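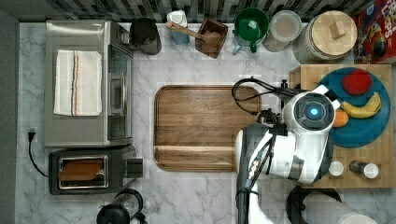
Search all topics
Home Builds > Arms & Grippers > Cables and wiring

Gripper cables keep catching when the wrist turns. How are people routing these?

Posted by Vandana Prajapati

I have a small arm set up on my kitchen counter and I'm trying to get it to move fruit from a plate to a cutting board. The arm is a kit from Plunex. The gripper is one I put together at the shared shop on Drasdale Street, with a camera and a couple of sensors on it. The reach is fine and the grip is fine. My trouble is the cables.

Right now they come out of the gripper and the wrist housing in open loops and hang out over the big cutting board. With the wrist near the plate they stay clear. When I turn the wrist the other way to set something down, the loops drop lower and drag on the board. Twice they hooked the salt shaker and knocked it over. Once the camera feed dropped out and I had to restart everything.

What I've tried so far:

Zip ties every couple of inches along the last section. This made it worse. The bundle got stiff and the wrist motor started to strain near the end of its turn.

Shorter camera cable. It pulled tight at full turn and I was afraid of breaking the connector, so I put the long one back.

Slowing the wrist down. The cables still catch, it just takes longer.

I'm running 19 pickup moves in a row as a test, and I would like to get through the whole list without touching anything. My best so far is 6. Most of the stops are cable stops. A few are the orange rolling, and I can deal with those separately.

I don't want to drill into the wrist housing if I can help it. I also have to share this counter with a toaster oven and people who want toast, so nothing that needs a frame bolted overhead.

Thanks in advance.

Bongani Hendricks

I had the same thing on mine. The mistake with the zip ties is putting them on the part that has to bend. You want the cables held firmly in two places and left alone in between.

First hold point: on the gripper side, as close as you can get to where the cables leave it. Leave the connectors themselves with no pull on them. A small printed clip under one of the existing screws works, and you don't have to drill.

Second hold point: on the arm, below the wrist, on a part that doesn't turn with the gripper. I use a hook and loop strap there, pulled snug but not enough to crush anything.

Then set the slack. Turn the wrist by hand with the power off, all the way to one end, and look at how much cable it wants. Go to the other end and look again. Set the length for the worse of the two and add about an inch. Whatever is left over goes down the arm below the second strap, tied flat. You probably have all of your extra length up at the wrist now, and it needs to be further down.

Wrap the section between the two points in spiral wrap, the loose plastic kind. Braided sleeve looks better but it grabs on edges. Don't wrap it tight. The cables need to be able to slide past each other a little when they bend.

Also check which way the wrist goes when it turns. If your software picks the shortest path each time, it might go clockwise on one move and the other way on the next, and on some arms it can wind up over a long run. I limited mine in the settings so it never goes past 89 degrees either way from center. That alone fixed more than half of my stops. You lose a few grasp angles, but for an apple or an orange you won't miss them. A banana is fussier and you may have to turn the plate.

Last thing, swap the camera cable for a thinner, more flexible one if you can find it. The stiff ones act like a spring and push the loop outward. Get the same length you have now.

nautiyal_bench

just move the salt and pepper

cullus44

Agree with the strap below the wrist. I'd put a piece of thin foam under it because bare strap slid down on my arm after an hour or so.

If the camera feed drops again, look at the plug on the camera end before you blame the cable. Mine was backing out a tiny bit every time the loop got tugged. A dab of hot glue on the side of the plug held it, and it peeled off later when I needed to change it. I would do this after the routing is sorted, otherwise the pull just goes into the board instead.

I have not tried limiting the wrist. I have a long list of saved positions and would have to redo them.

Vandana Prajapati

Put the two hold points in last night and moved the extra length down the arm. Hand turning is clear in both directions now. I haven't set the wrist limit yet, and I still need to order spiral wrap. The shakers have been moved to the windowsill. Will post the count when I've run the full list.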